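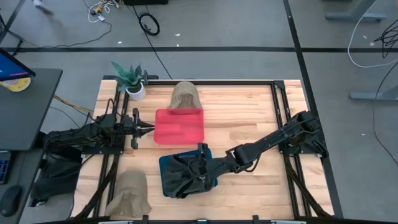
The Cusau Pair on its table frame, with red and blue trays and a black cloth in the right gripper.

Cusau Pair: two-arm teaching table
Sold and supported by Tradora

The Cusau Pair lets you teach a job to two robot arms by doing the job yourself, with your hands, at whatever speed your patience allows. There is no programming language to learn. There is a settings menu, and we have tried to keep it short.

You can show the arms a task in two ways.

By hand. Press the release button on the wrist and the joints go slack enough to be pushed about. Take hold above the gripper, move the arm through the task, let go when you're done. This suits short jobs with one or two stops in them. It is also good exercise for the shoulders.

By remote control. You sit or stand at the leader set, a smaller pair of arms with finger loops, and the big arms copy you. Most customers end up here, especially anyone working with cloth, which has never in its life held the same shape twice. Your own hands stay out of the cameras' view and both arms can be driven together.

Either way, each attempt is saved as one showing, with the joint positions, the gripper openings and the picture from every camera. Bad showings can be binned from the foot pedal. Please use the pedal. Arms learn a fumble as faithfully as they learn anything else, and Francine Boychuk in our support team can tell from a replay who was on the leader set before coffee.

What's in the crate
Two follower arms with parallel grippers
Leader set with finger loops
Table frame in black aluminium, flat-packed
One overhead camera and two wrist cameras
Foot pedal
Emergency stop, large and red, as tradition demands
Allen keys (you'll lose the small one; we sell spares)

Figures
Reach of each arm: 700 mm
Longest single showing: 600 seconds
Joints per arm, counting the gripper: 7
Weight of the crate: 43 kg

The table top isn't included. Any flat, solid top that fits the frame will do, and matt is better than shiny. A polished top gives the wrist cameras a lovely view of the ceiling lights. 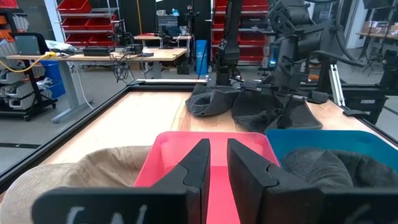 How many showings does a cloth job need before the arms can try it alone?
Plan on a couple of hundred for a simple pick and place with cloth, and more if the cloth starts in a different heap each time. Rigid objects need far fewer.

Plalora, the software that comes with the Pair, sorts showings by task, by person and by length. The last of these is more useful than it sounds. When Lesego Hendricks was testing the October release, she sorted a week of tray work by length and found one showing that ran to the full limit, most of it a motionless arm and somebody's lunch. It had been marked "good".

We suggest varying things on purpose as you go. Shift the trays a little, drop the cloth differently, swap which arm goes first. People are tidy by nature and will put everything back on the same spot unless told otherwise, and then the arms can do the job beautifully on that spot and nowhere else. 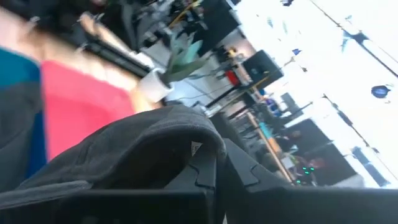
Changing the person on the leader set helps too. Two people will pick up the same cloth in quite different ways, and each will privately think the other is wrong. Keep both sets of showings, provided they get the cloth where it was meant to go.

Extras
Naidoo soft fingertips, set of four
Longer leader cable
Second foot pedal, for those who have trodden on the first

Delivery and setting up
The Pair comes part-built. Two people can have the frame up in a morning. Calibrating the cameras takes a little longer and must be repeated if anyone leans on the overhead mount, so do put up a sign. Emiliano Benítez runs the half-day remote training and will go over your first showings with you, kindly.

For prices and lead times, write to Petronella Msimang at the Tradora sales desk. Tell her what you'd like the arms to pick up and how squashy it is.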